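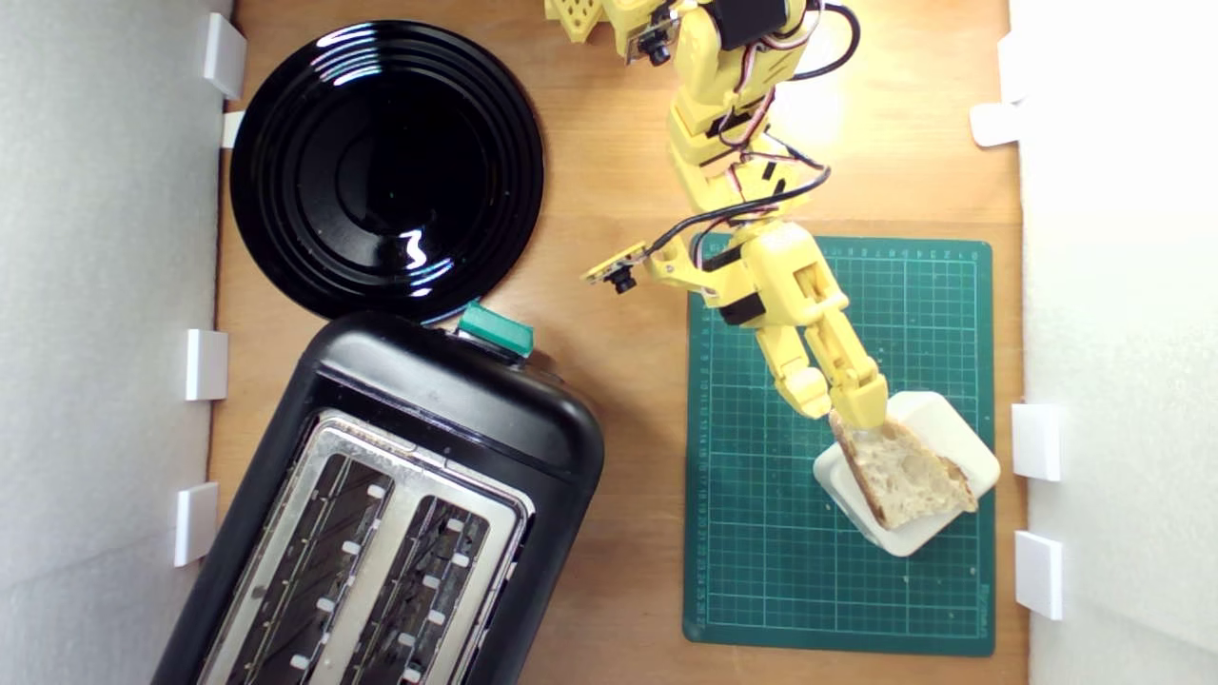
Grout Sealer Wear Notes, Toswood test floors

Maintained by Isamu Tanabe. Read the caveats before quoting any of this to a customer.

What this is

A table of 183 readings taken from sealed grout lines in kitchens and bathrooms. Each row is one water drop test: a drop goes on the joint, a timer starts, and the reading is the number of seconds until the grout darkens. We stop the timer at 60. A joint that lasts that long is recorded as 60, so please don't average the column and call the result a typical time. People keep doing this.

Why it exists

Sealer labels make big promises. Some say five years, some say lifetime, and very few say how anyone checked. Kjærgaard, the tile shop that let us use its customer list, was getting callbacks on floors that should have been fine. I doubted the sealers. The shop doubted the installers. The readings don't settle it.

Files

readings.csv - one row per drop test
rooms.csv - one row per room, with grout type and sealer type
notes.txt - whatever the person with the dropper felt like writing down

Columns in readings.csv

room_id: matches rooms.csv
joint: wall, floor or counter
months: time since sealing, as told to us by the owner
seconds: 0 to 60
cleaner: what the owner says they mop with

Treat "months" and "cleaner" as hearsay. Owners remember sealing their grout more recently than the receipts suggest, and almost everyone claims to use plain water.

Known problems

Epoxy grout got into the first batch by mistake. It doesn't need sealer and passes every time, which flatters whatever product is listed beside it. Filter on grout_type before you do anything else.

Of the rooms, 80 percent are floors with light gray cement grout. If you have dark grout the darkening is hard to see, and I wouldn't trust those rows at all.

Only 4 rooms were tested both before and after resealing. That is too few to rank brands, and I have removed brand names for that reason.

The Jedimitz rooms were read in December with the heat running. Dry joints may behave differently. I haven't checked.

Loading it

Any spreadsheet will open the files. The Bornulis import script still works, but it drops blank cleaner values without a warning.

Changes

The second release fixes swapped room numbers and adds the joint column. Corrections are welcome if they come with a room_id.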